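We moved into the brick room at Clullby in January, and I am still putting things in their places. A small thread about one corner of it. 1/6

The first thing I wanted to solve was the fire extinguisher box. It is red, with big white characters, 灭火器箱, and the English words FIRE EXTINGUISHER BOX under them. I like how it looks against the brick. 2/6 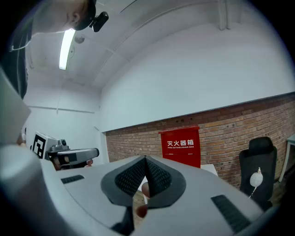 3/6 The wall

The old tenants wanted to plaster everything. I am glad they stopped. The upper part of the wall is smooth and white, and the lower part is still brick. I brushed the brick by hand for 4 evenings and I would do it again. The dust was terrible. 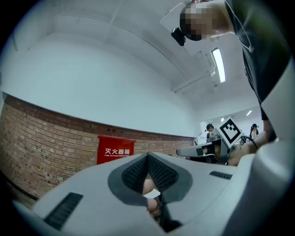
The long brick wall, with the darker row on top. My favorite part of the room.

4/6 The box again. I asked the shop, Bergmann, how high it should stand. They told me to keep it easy to see and easy to reach, and never to put other things in front of it. So the office chair must find another home. At the moment the chair is my shelf, I admit it.

5/6 The lid has the instructions with little pictures, so also a guest who does not read Chinese can understand something. Lower on the front it says 火警 119, the number to call in case of fire. I read the whole lid for the first time this month, and I think many people never read theirs. 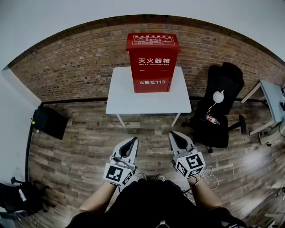

Red box on the white table. Lamp and bottle on the chair, waiting for a better place.

6/6 Still to do: a proper shelf for the lamp, and something for the cables at the far right. I look at one from Fostura, 55 cm wide, but I did not decide yet. If you have this shelf, please tell me if it is strong enough for books.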